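Flonach Holiday Flats – Monthly Safety Check, Shared Kitchen and Stairs
Sheet for December, Marnthorpe building

Smoke alarm, kitchen: OK. I pressed the button and the sound was loud.
Smoke alarm, upper stairs: NOT OK. It gives a short beep again and again. Battery to be changed before Monday.
Fire blanket: OK, but the hook is loose in the wall. Please use a longer screw.
Fire door to stairs: NOT OK. It stays open by 5 cm when you let it go slowly. When you let it go quickly, it closes. I wrote the same in the last sheet.
Extinguisher: OK. The pin and seal are in place, and the label from Ansari is still readable.
Hot water at sink: I measured 50 degrees after some 2 minutes. OK.
Sockets: OK. One cover has a small crack in the corner – no wires can be seen, but I would like it replaced.
Stair light: OK.
Handrail: OK on the left side. On the right side it moves a little at the third bracket.
First aid box: plasters are missing. Order them together with the ones for Odthorpe. 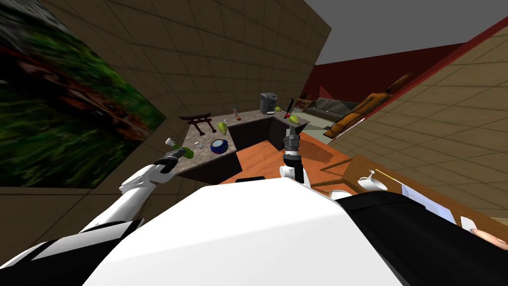 Page 2 of 3

Worktop and cupboards: granite top and dark brown cupboards, same type to be kept if a part is replaced. Edges to be felt by hand at each check for sharp places. The result goes on sheet 3, with the floor and the windows.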